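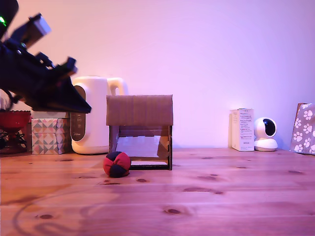 *The arm at its table in the Brukham workshop, with a kettle, a tissue box, a cardboard house and a ball to practice on.*

By the time the coffee is ready, the arm has usually been awake for a while. Someone comes in at 7, flips the switch by the door, and leaves it to run through its slow morning stretch with nothing in its grip. It looks like a lazy habit, a bit like letting a car idle in the driveway, but the people at Brukham swear by it. A cold joint and a warm joint don't stop in quite the same place, they'll tell you, and if you set the machine up cold you will be setting it up again before lunch (and grumbling about it, too).

I had come to watch the March service, which happens whether or not anything is wrong. The arm is called Purno, a name it got from the software that drives it, and it spends its days learning to pick things up, move them over a little and put them down again. That sounds like easy work until you think about how many different things a kitchen table can hold. A soft ball wants to roll. A cardboard wall gives way if you lean on it. A kettle has a handle that's lovely for a human hand and rather awkward for two stiff black fingers that come to a point!

Those fingers get most of the attention on service day. They come off first, and the tips are wiped down and held up to a lamp, one against the other, to see whether they still meet evenly. A worn tip is a sneaky sort of fault. The arm goes on working, mostly, and then one afternoon it starts dropping small things and everybody blames the program. The workshop keeps spares in an old cookie tin, along with the little screws that hold them on, and I was told quite firmly that the screws go back in by hand, a turn at a time, before any tool comes near them.

After the fingers come the joints. There's a notebook for this, a fat one with a bent cover, and the last entry put the arm at 3,000 lifts since its shoulder was opened up. Each joint is moved by hand with the power off, from one end of its swing to the other, while whoever is doing it stares off at the wall and just feels. I had a try myself and felt nothing at all – smooth as butter, I thought – and then was shown the tiny catch near the end of the elbow's travel that I had gone straight past. Page 147 of the notebook mentions that same catch. It hasn't gotten worse, so it is written down once more and left alone.

Cables are the dull part, and the part that goes wrong most often. Every bend of the arm bends the wires with it, and a cable that's tied too tight will pull at its plug until, one day, the arm forgets where its wrist is. The cure is a bit of slack and a soft tie. One of the older cables had gone stiff near the base, so it was swapped for a new one from Shek, a small supplier a short drive away that still answers its phone.

Then comes the part I liked best, which is teaching the arm where its table is. Wood moves with the seasons, and so do tables that people lean on. The arm is guided down until its tip hovers over a mark, the position is saved, and it goes on to the next mark and the next. The first point took ages. It was nudged left, then back, then left again by a hair, and there was a good deal of crouching down to look along the tabletop with one eye shut. Once the points are in, the machine does a slow pass above everything on the table, at a height that ought to clear it all, with a hand resting on the stop button the whole time.

The whole business costs the workshop a morning and, in a year when nothing big breaks, 800 dollars in parts. Skundon, the small outfit that built the arm's first controller, used to send a person for it. These days Brukham does the work in house, and the notebook has grown fatter as a result, with coffee rings on many of the pages and a few drawings that only make sense if you were there.

The first real grip of the day came a little before noon. They always start with the ball, at half speed, and they do it ten times before moving on to anything with corners. I stayed for the ten, and then for lunch, and when I left they were arguing happily over whether the elbow should be opened up in the fall or left until winter.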